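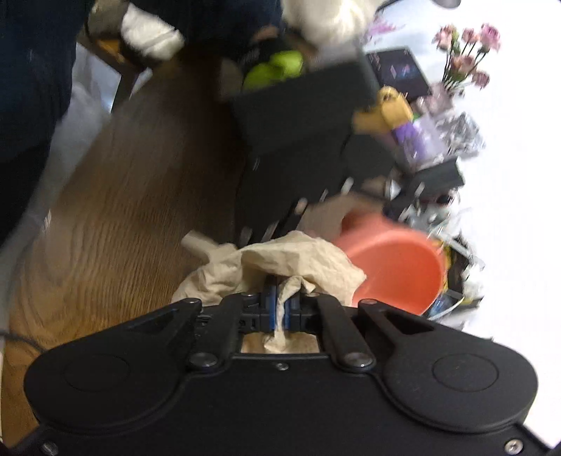

Reports > Grants > Plalturdale Reading Van

Print this page | E-mail this page

Progress report to the Herell Fund, July 5, 2023

The van has now been on the road for a full year, and you asked whether it is working. I can tell you what we counted. I am less sure what the counts mean.

We made 1304 loans up to the end of June. The plan you approved said 3000. I thought that number was too high when it went in, and I said so, but it is the one we signed.

The Agudelo stop took 107 new cards, the best of any stop. Before anyone puts that in a newsletter, please note that we gave out a free tote bag with each card that month. Many of those cards have not been used since. I would wait for the fall figures.

Fustinow is weak. The van parks behind the feed store at 2 in the afternoon, when school is still in and most adults are at work. We asked in the spring to move to 4:30 and are still waiting for the county to approve the parking.

The survey came back very positive, with nearly all readers "satisfied" or "very satisfied." It was handed out inside the van, to people who had already chosen to come in. I would not lean on it.

Money: repairs ran over. The rear lift failed twice and the second fix cost more than the first. We covered it by buying 100 fewer large-print books than planned, and several regular readers have complained.

We are asking to carry the unspent fuel money into next year, and for a lower loan target. A second van has been suggested. I don't support it yet.

Contact the Plalturdale office | © 2023 Plalturdale Reading Van | Back to top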